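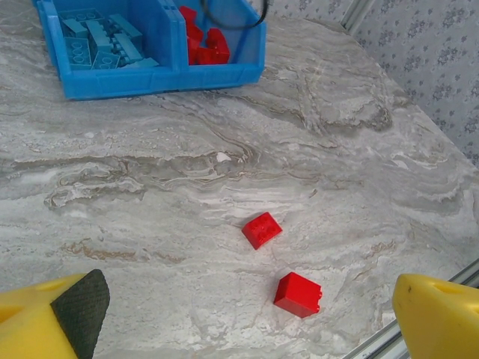 Bench Tips: Comparing Grippers on a Sorting Job

Toy bricks make a good test load for a small arm. They are cheap, they don't roll, and a bad grip shows up right away because the brick twists or squirts out sideways. These are the tips we keep on the wall at Skimstead for anyone trying out fingers, pads, cables or cameras on a two-color sort. Most of them will work just as well on a home bench.

Setting up the test

Use two colors and a bin with two compartments. Red on one side, light blue on the other. Decide which side is which and write it on tape next to the controller.

Mix sizes. Flat plates are harder than bricks, and a set of fingers that does well on one can be hopeless on the other. Keep a separate tally for each.

Drop the bricks in a loose pile, then leave them alone. It is tempting to nudge a few apart. If you do it for one gripper you have to do it for all of them.

Run 20 picks before you change anything. After 10 you will think you know the answer, and with the Undoritz fingers we had it backward at that point.

Fingers and pads

Textured rubber pads hold a glossy brick much better than bare plastic. Wipe them with a damp cloth between sets and let them dry. Dust from the bench builds up in the pattern and the grip goes off slowly enough that you may blame the controller.

Check the fingertips for scuffs once a day. A raised burr will catch on a stud. Fine sandpaper takes it off. Go easy near the edge of the pad.

Open wide on the approach and close slowly. With a narrow opening you save a little travel and lose it again every time a fingertip lands on top of a neighboring brick.

Pick from the edges of the pile first and work in. A brick with another one leaning on it should wait.

If a brick keeps turning in the grip, try grabbing it lower before you raise the force. Our Marquez set was on its highest force setting for most of March and all it needed was a lower pick height.

Two arms, one pile

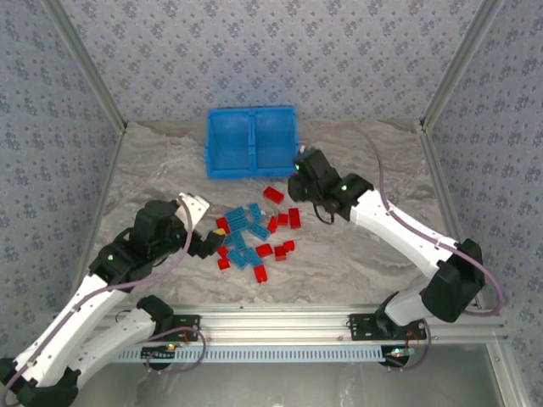
Both arms over the mixed pile, with the two-compartment bin at the back.

When you compare two arms side by side, give each one the same share of the pile and swap sides halfway through. The reach to the far compartment is not the same from both ends of the rail.

Set a rule for the middle. Ours is that one arm backs off completely before the other goes in. It costs time. A finger costs more.

Leave slack in the cable at every joint, then move the arm by hand through its full range with the power off. Look for the spot where the loop pulls tight or hangs low enough to drag across the work. Add a tie there and check again.

Tighten the mounting plates before each session. A plate that shifts even slightly on the rail will throw off every saved position, and you can lose an afternoon looking for the fault in software.

Cameras

A wrist camera is best for the last part of the move, when you need to see the brick between the fingers. For planning the next pick, an overhead view is easier to work from. If you can only afford one, start with overhead.

Shiny counters throw reflections. Move the lamp before you touch the exposure settings. A patterned or veined surface is fine for red bricks, but check your pale colors against it, especially under bright light.

Keeping score

Write down drops, misses and wrong-side placements in separate columns. Lumped together they tell you very little. Kristine Sebastian at Nenddale logs the brick type as well, and we have copied her sheet.

Time whole sets, not single picks. Our best set so far took 27 minutes with the pads freshly cleaned.

Change one thing at a time. New fingers and a new controller on the same morning means running it all again.

Storing the bricks

Keep a box of 200 or so spares out of the test. Bricks wear at the corners after enough squeezing, and worn ones slip more. Swap in a fresh batch when you start on a new gripper, and keep the old batch for practice runs and for checking cable slack.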